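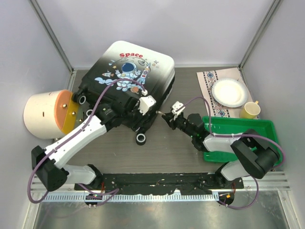 Is a hard-shell kids' suitcase worth it over a soft bag?

My grandmother-in-law wants to buy our six-year-old one of those hard cases with an astronaut on the lid for a trip in December. Black and white shell, rockets and stars, "Space" in red letters. He's mad for it, naturally. I'm less convinced. Every hard case I've owned has opened flat into two halves and taken up the entire floor of the motel room, and I can't see a kid packing one without half of it sliding out when it shuts. We've got a perfectly good soft duffel from Toltow that cost $52 on sale and has done three years of sleepovers.

The shop page says it's "scratch resistant" and "organises itself", and I don't believe either. Has anyone had one of these printed shells for more than a season? Does the picture stay on? And can a small child work the thing without an adult sitting on the lid?

Posted by duffelmum

Fedbridge_Flyer
We've had two printed ones in our house, a dinosaur and a planets one, so I'll have a go.

"Scratch resistant" is marketing. The dinosaur had grey scuffs across his face after one return flight. Dark colours show pale scratches and white shows black marks off the conveyor, so a shell that fades from one to the other will give you some of each. The print itself hasn't peeled on ours. It just looks tired. If your son would be upset by a scraped astronaut, warn him first.

Packing is where I'd disagree with you a bit. Lay it on its back on the floor with the picture facing up, open it there, and put the heavy stuff (shoes, books) at the wheel end. Fill the bottom half properly and keep the lid side for flat things like pyjamas and a rain jacket. If there's a zip divider, use it. If there are only crossed straps, put everything on that side in a packing cube or it will all fall out, exactly as you say. Ours could do the zip by herself at seven but not the corners.

You're right about the floor space. I've got no fix for that. We put it on the luggage rack when there is one and trip over it when there isn't.

One more thing: check the empty weight before your gran-in-law pays. Some of these little cases are surprisingly heavy for what they hold, and the shop pages tend to bury it.

lillolau_dad
Get the duffel. Kids pull a wheelie case for 300 metres and then you're carrying it anyway, and a duffel at least has a shoulder strap. Also the wheels are always rubbish.

paddock2067
Wouldn't write off all the wheels. The Mohamedi one my niece has is still rolling fine after 2 years, although it mostly goes between her mum's place and her dad's, so make of that what you will.

For the original poster – does it have to be one or the other? Let him have the space case for toys, togs and his own clothes, and take the duffel folded inside it for the trip home, when everything is dirty and somehow bigger. And I'd measure it. "Cabin size" on a kids' case means whatever the seller wants it to mean, so look up the limit on your own airline's site and include the wheels and handle when you get the tape out.

duffelmum
Thanks. I asked for the empty weight and the shop has come back with "lightweight", so we're off to look at one in person on Saturday with the kitchen scales in my handbag. Still not sold on it.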